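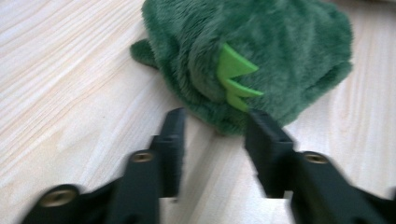

Green plush toy on a pale wooden surface.

About Plaltside

Plaltside writes routing and dispatch software for self-driving shuttles. Our customers are transit agencies, hospital campuses and business parks that run small fleets on fixed or semi-fixed routes. We do not build vehicles.

The company started as a project inside Van Leeuwen, a bus leasing firm, and became a separate business in August. We now have 139 employees in two offices. Van Leeuwen still holds a minority share and leases us the test yard.

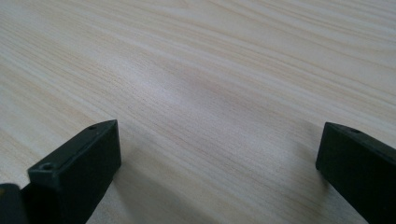 What we make

Dostitis is our dispatch system. It assigns shuttles to stops, watches battery levels and sends a vehicle back to the depot when it needs charging. It can handle up to 200 vehicles per site -- most customers run fewer than 10.

Bromis is the rider side: a phone app and a stop display that show when the next shuttle will arrive. Agencies can use it under their own name and colors.

Safety and testing

Every release runs through 301 recorded trips before it goes to the test yard, and then through a supervised period on the customer's route. A remote operator can stop any shuttle at any time. Incident reports go to the customer the same day.

Working with us

New sites usually begin with a route survey and a three-month pilot. Use the contact form to ask for one, or see the Careers page for open jobs in mapping, support and field operations.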